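Flurkik two-finger kit — worth the money for a small shop?
Last updated: August

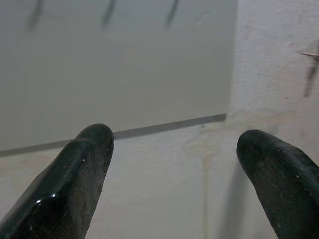

amberpostma
I've been going back and forth on the Flurkik kit for a couple of months and finally put in the order through Verstraete, so I thought I'd write up my first impressions while they're fresh. You get the gripper, the little wrist camera, the cable set and one evening of phone help, and I have to say the lady on the phone was a sweetheart and stayed on well past the hour. It came to $1782 with shipping. Setup took me an afternoon (I'm slow, and I stop for coffee!) and the camera view came up the first time I plugged it in. The finger pads are softer than my old ones and I like that a lot for painted parts.

etevance_fan
Glad you're happy, but that is a lot of money for two fingers and a camera. The Ellero set is closer to $1000 and the pads are a $500 saving over a few years if you go through them the way I do.

amberpostma
Where are you getting the 500 from? I've had my old pads on since last spring and they're still fine.

Zawadi Mfaume
I've used both, and I'd side with Amber on this one — the Ellero is a good, honest gripper, but you have to find your own camera and make your own bracket, and by the time I'd done all that I had spent some 2 weekends and most of the difference. If you enjoy that kind of thing, go for it. Amber, how does the camera do up close against pale walls? Mine used to hunt for focus.

amberpostma
Still getting a feel for it, Zawadi. Things right up near the lens go fuzzy on me, so I've been backing the arm off a bit before I close the fingers.

etevance_fan
Brackets are an hour's work, come on. I'll post my drawing tonight.

Zawadi Mfaume
Please do, I'd love to see it. Mine took four tries.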